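Home Shop Gallery Phone Stands Journal Contact

The Phone Table: A Little Gallery

Welcome to the gallery, and thank you for stopping by! We are Sisar, a small shop for the things people keep near their phones (stands, screen films, pouches, bits of sparkle for the desk), and every so often we put up a page of pictures of whatever has been out on the table lately. The October page had nothing but charging cords on it, and several of you wrote in very kindly to ask for phones and stands instead, so phones and stands it is. The marble pattern with the speckled wallpaper has become a favorite of ours. We tried plain white for a long time and it made every dark phone look like a hole in the paper, whereas the gray veining gives your eye something soft to rest on, and the mustard and pink chips on the wall cheer the whole thing up no end.

1. The stand and the glitter tube
A round weighted base, an upright neck and a V-shaped holder at the top, and that really is all a phone stand needs to be. I have a great fondness for this shape, as it takes up so little room beside a lamp or a coffee cup. The sparkly tube next to it, all purple and pink and silver, is there for anyone who thinks black accessories get a bit serious after a while (I do!).
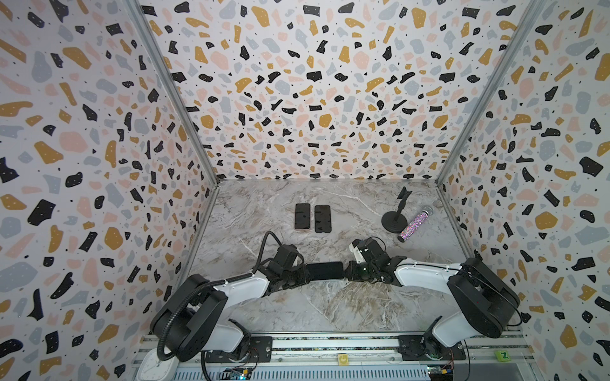
2. Phones side by side
Two phones lying face up toward the back, one with a hint of pink along its rim and the other with a thin dark frame, and a third held level nearer the front. Dark glass looks so much alike from one phone to the next that the rim ends up doing most of the talking, and I'd keep that in mind before hiding a pretty one under a thick case.
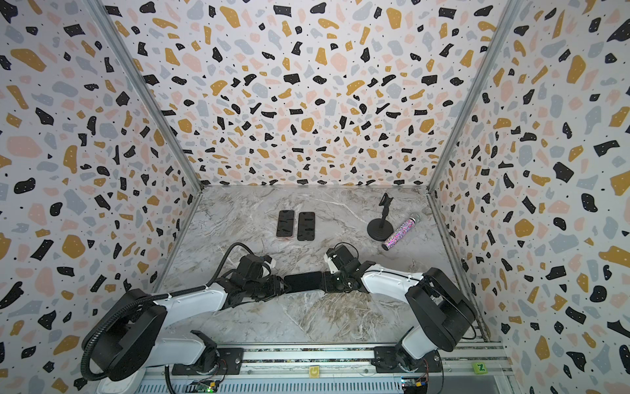
Will a weighted stand hold my phone if I leave the case on?

Most slim cases are fine. Very thick ones, and the folding wallet kind, can sit too far forward in a V-shaped holder, so measure the thickness of your phone with its case on and send it to us before you order. We are always glad to check it for you, and it only takes us a minute.

The next gallery will be pouches and sleeves, including the Doucet felt ones so many of you have been asking after.

Contact us | © Sisar | Back to top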